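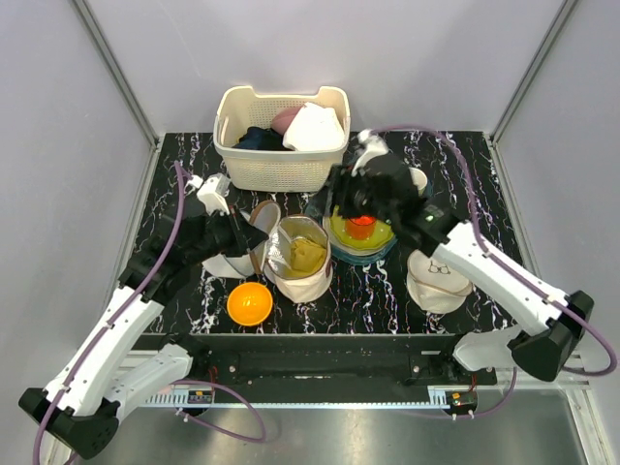

Rogelio Ambrosio
Sort before you fold. Whites in one pile, darks in another, everything else in a third, then fold each pile at one go. If you fold straight out of the basket you handle every item twice.

Original post, Fouad Obeidat
Folding on the same table we eat from. Plates get stacked at one side, the laundry basket goes at the back, and I work in what is left. Two problems. Shirts come out at different widths and won't sit level on an 18 inch shelf. Dark cotton picks up crumbs or grease from the surface. Is there a fixed order of work that deals with both? The basket is the plastic kind with perforated sides.

Rogelio Ambrosio, continued
Width: cut a piece of stiff card to a third of the shelf width, less a little for slack. Lay it on the back of the shirt below the collar, fold both sides over it, pull it out, fold up from the hem in thirds. Same card for every shirt.
Surface: wash up first. Wipe with washing-up liquid, then plain water, then dry it. Wait 10 minutes before any cloth goes down.

Tusley502
Old sheet over the table. Done.

Kemppainen
Agree with the sheet, but pin it or it creeps. Perforated basket is fine for dry clothes. Don't leave damp ones bunched in it overnight, the middle of the heap stays damp whatever the holes do. Pale things in with navy is asking for fluff, so keep the darks in a separate bag if you have one.

Fouad Obeidat
Card works. Cut it to 5.5 inches. Still undecided on the sheet.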